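Wednesday, November 27, 2019
Textile bench, Narnevitz room

Shorts again. I had planned to be a person who works on coated fabrics by now, but the denim box from Waken came up and it says 80 pieces on the lid, so shorts it is.

Notes on laying out, mostly so I stop relearning them. Elastic waists don't want to lie flat. You smooth the gathers, they wait until you reach for the pen, and they come back. Stopped fighting it. Waistband goes to the left, hems to the right, legs pulled out by the cuffs, and whatever the elastic does at its end is its own business. White tabletop stays. The gray mat hid the pale parts and made all the faded denim look like one long stain.

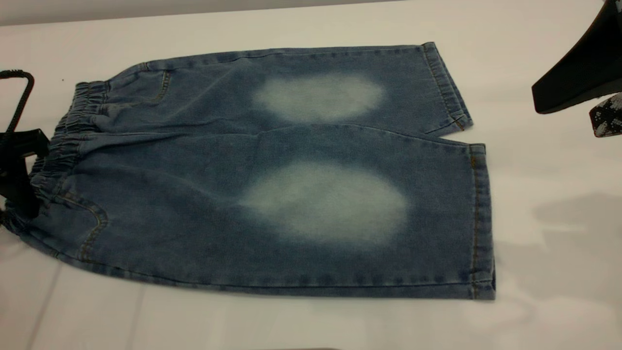 Fold rule, for the third time on this page of the book: fold along the length first, leg over leg, and only then bring the hems back toward the waist. Going the other way gives you a fat lump of elastic in the middle and a stack that leans. The Trurkholm sheet says the opposite. The Trurkholm sheet was written for dress pants.

Cuffs are a nuisance too. A turned-up hem is thick enough to push its neighbor out of line, so I now let the two hems sit slightly off each other. Looks sloppy, stacks better. Allow 10 minutes for a run of 7 if the iron is off, and leave the iron off.

Pocket seams are the best landmark on a pair of shorts. Contrast thread shows up from across the room, and it stays put when the cloth around it wanders. Fades are useless for lining up, every wash puts them somewhere new.

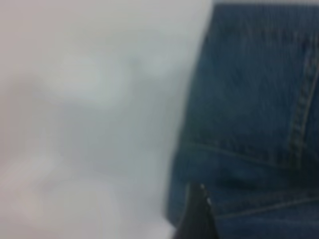

Do we press the shorts before folding them?
Only if the creases are sharp enough to hold the cloth up off the table. Otherwise hands flat, from the waist outward, and move on.

Log number for this batch starts at 1,266. Somebody has moved the Mwakyusa labels to the drawer with the dead markers. Moved them back. Still need pins.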